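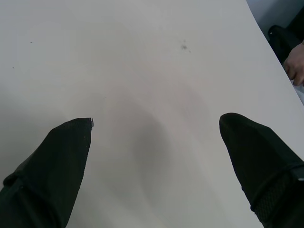 Week 3 — Fibre, and why your gut cares

Right, last time we got as far as the stomach and ran out of time, so I'm picking up with the stuff that gets through it more or less untouched. Have your notes from the starch session handy, as I'll be leaning on them.

Fibre is the part of plant food that our own enzymes can't break down. I used to teach it as two tidy boxes, soluble and insoluble, and you'll still see that in most textbooks. It's fine for revision, but most real foods have a mixture of both. An apple has pectin in the flesh (soluble, goes gel-like in water) and plenty of cellulose in the skin. Oats and barley are known for beta-glucan, also soluble. Wheat bran is mostly the insoluble kind.

What does it do once it's down there? Soluble fibre thickens things up and slows the emptying of the stomach, so sugar gets into the blood more gently. Insoluble fibre adds bulk and keeps everything moving. Then in the large bowel the bacteria get to work on whatever they can ferment and make short-chain fatty acids — acetate, propionate and butyrate are the ones to learn. Butyrate is the favourite fuel of the cells lining the colon, and I do like to ask about it!

Beans deserve a word of their own. They carry sugars called raffinose and stachyose, which we can't digest but our bacteria love, hence the wind. Soaking dried beans and throwing the water away helps a bit. So does building up slowly over a couple of weeks and drinking more as you go. Kidney beans must be boiled hard after soaking, never just warmed through in a slow cooker, as the raw ones contain a lectin that will make you properly ill.

For the label exercise, bring the side of a cereal packet, any brand. Find the fibre per 100 g, then work out what you'd get from the bowl you really eat (weigh it, please, don't guess). My own bowl came to 57 g, nearly double what the packet called a serving. Check whether the fibre comes from the grain or has been added — inulin from chicory root is a common one.

Reading: the Marchetti handout, pages 3 to 14. Skip the box on resistant starch for now, we'll do that with cooked and cooled potatoes next week.

Food diaries are due back on January 24, 2004.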